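29th May

Quick one on the Fenlow kit, becuase people keep asking me whether to buy it and I keep typing the same answer.

Short version. Good hardware, bad deal. 1,185 for a hand-held gripper, chest mount, head mount, cables and a year of Sunus upload. After the year you pay again or your recordings sit there where you can't get them. That's the part I object to. Not the price, the lock.

I've had the kit since October. Used it for kitchen stuff mostly, drawers, folding towels. The grip is decent. Fingers close evenly, pads hold a mug handle fine. Trigger is stiff for small hands and Fenlow knows it, the forum thread on this is 11 pages long. No fix yet. A softer spring would cost them next to nothing.

The manual says setup takes 10 minutes. First time, most of an afternoon. Strap order matters and isn't written down anywhere. Second time, fine.

Compare the Alis. Uglier, heavier, the case feels like a lunchbox. But files land on a card as plain files and you do what you like with them. No account. I'd take that trade every day of the week and I think most small teams should too. If you teach a robot arm to set a table, the hours you spent setting that table by hand are the valuable thing. The plastic isn't. So why hand over the hours?

Fenlow's answer is that Sunus cleans the data up for you. Sure. It does, a bit. Trims dead time, flags bad grips. Workneh sells a script that does the same for 50, once, and it runs on a laptop. 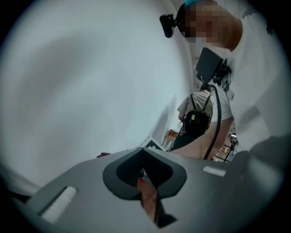 The other gripe is cables. Anything worn on the body wants to be short and tucked, and the Fenlow ones are long and thick. I've caught mine on a drawer pull more than once. Velcro ties help. They should be in the box, they arent.

Would I send it back? No, too late, and I like the gripper. Would I buy it again at the same terms? No. Let people export without a subscription and I'll change my mind the same day. Until then get the Alis, live with the lunchbox.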